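Brutico open day, 26/05/2025

Well, I finally made it to the Brutico open day, after missing it two years running (once for a wedding, once because I went to the wrong industrial estate). It's a dye works and garment finisher on the edge of town, and they let people in for a morning to see the vats, buy seconds and eat a bacon roll. I got there at opening and the queue was already back to the bike shed!

Dean Bunting took our group round. He started there on the vats and now runs the colour room, and he talked for a solid 30 minutes about water before we saw any cloth. I loved it. They mix every shade from a set of 15 base dyes, and the recipe for each one still goes on a paper card in a steel cabinet — he let us pull a few drawers open.

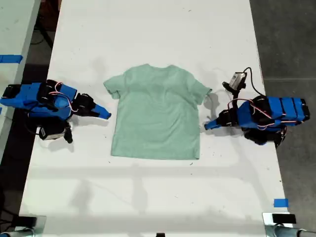

Pale colours are the hardest to get right, according to Dean. A deep navy will hide all sorts, but a weak dye bath grabs unevenly and you end up with blotches or a tide mark. I'd never thought about it, and I own a lot of beige. Something like that pale mint t-shirt, laid out flat with its sleeves spread, would show up the least bit of patchiness, and they check the light shades under three different lamps before passing a batch. My favourite card was number 268, a sort of mustard they call Camero, which a customer ordered once and then never paid for.

The seconds shop was a scrum, but I came away with two tea towels and a slightly wonky apron. Next one's in June, go early and bring cash.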